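I moved the whole project out of the spare bedroom in October, and I have to say the shared workshop has been so much kinder to it (and to my family, who had been stepping over cables since spring). I rent a corner there for 60 dollars a month. My project is called Stenia, and the dream is modest: two arms that can put together a little kit of parts without me hovering over them and muttering.

The kit is a round red board, a solenoid and a wire harness. I lined the steel tray with plain white paper so the parts stand out, and the yellow bins hold everything waiting its turn. Boards have been easy enough to grip, bless them. Harnesses are another story! They flop and they tangle, and the same bundle never lies the same way on two tries.

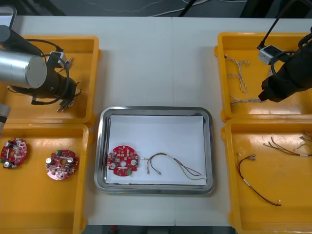
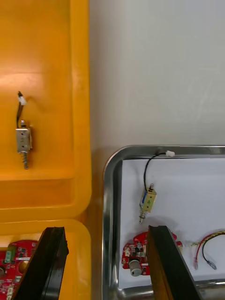
The steel tray and the yellow bins, from two viewpoints.

Filed under: Workshop Days, Robots

On Monday evening I ran 22 attempts at the solenoid and got 4 clean ones, which sounds sad until I tell you that last time I got 2. I suspect my approach angle is too shallow, so that's next, along with some softer pads for the fingertips if I can find any I like. I'll write again once I've tried them, and maybe by then I'll have made some peace with the harnesses, too.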